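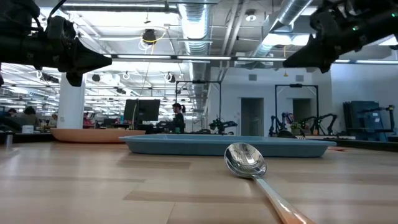 Learning to Eat Breakfast Again

I have been a skip-breakfast person since college. Coffee in the car, a granola bar out of the glove compartment if I was feeling fancy, and then I'd be a monster by eleven. My sister used to text me "did you eat" every morning and I'd send back a thumbs up, which was a lie most of the time (sorry, Jen).

What changed was the move to Zorkdale. My new job doesn't start until nine thirty and the walk takes me twelve minutes, so suddenly I had this big empty piece of morning and no idea what to do with it. The first week I just lay there looking at my phone. Then my neighbor Kadri Paju knocked on the door with a pot of rye porridge she'd made way too much of, and we ate it standing up in my kitchen, and I thought, oh, okay, this is what people do!

So now I'm a porridge person. Kadri cooks hers slowly, with a big spoonful of lingonberry jam and cold milk poured around the edge so it makes a little moat. I've tried to copy it and mine comes out gluey about half the time. She says I stir too much. I say she doesn't stir enough, but hers is the one that tastes good, so I guess that settles it.

On the mornings I can't face the stove I do yogurt with whatever fruit is getting soft, plus toast from Šimkus, the bakery down by the post office. Their seeded loaf is so heavy you could prop a door open with it. Get there before eight or it's gone – I have walked home sad with a plain white roll more than once.

Sunday is the big one. Shobha Pinto from work comes over and makes upma, and I'm only allowed to chop. Onions, green chilies, ginger, all much smaller than I would ever cut them on my own. She toasts the semolina until the whole apartment smells like popcorn, and then it's ready before I've even found clean bowls. Last time we sat there until past noon, arguing about whether a banana counts as a side dish. (It does.)

I did go through a phase of writing down what I ate, and one breakfast came to 1,214 calories. That was the day of the cinnamon rolls. I stopped writing things down after that and I've been much happier.

Next on my list is eggs. I can scramble them and that's about it, so if you have a way of poaching one that doesn't leave you with a pan full of white string, please put it in the comments. Kadri swears by vinegar and Shobha says vinegar ruins them, and I have a dozen in the fridge waiting for somebody to break the tie.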